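How Do Cartoons Get Made So Fast?

Maybe you have seen an ad that says a cartoon was "drawn entirely by hand." Should you believe it? Let's check.

A cartoon is a stack of still drawings shown very quickly. Your eyes blend them together. One second of film has 24 slots for drawings, but most TV cartoons don't fill each slot with a new one. They hold every drawing for 2 slots, or even longer. When a character talks, often only the mouth changes.

Take Rarkton, a short cartoon from the Venter studio. The poster said "thousands of drawings!" One scene in it has 299 slots and used just 103 drawings. Is that cheating? Not really. But it makes the poster sound a bit puffed up.

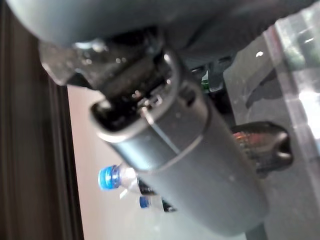
One reader wrote to us that she counted the backgrounds in Nomton and found the same street used in four different episodes, and she wanted to know if the artists were being lazy. Probably they were short on time. A painted street takes days, so studios save it and use it again.

What about computers? They often add the color and move the "camera." Some shows let them make the in-between drawings too. Tandton's makers say they fixed nearly 199 of those by hand. We only have their word for that.

Try this: pause a cartoon and go forward one step at a time. How long before the picture changes?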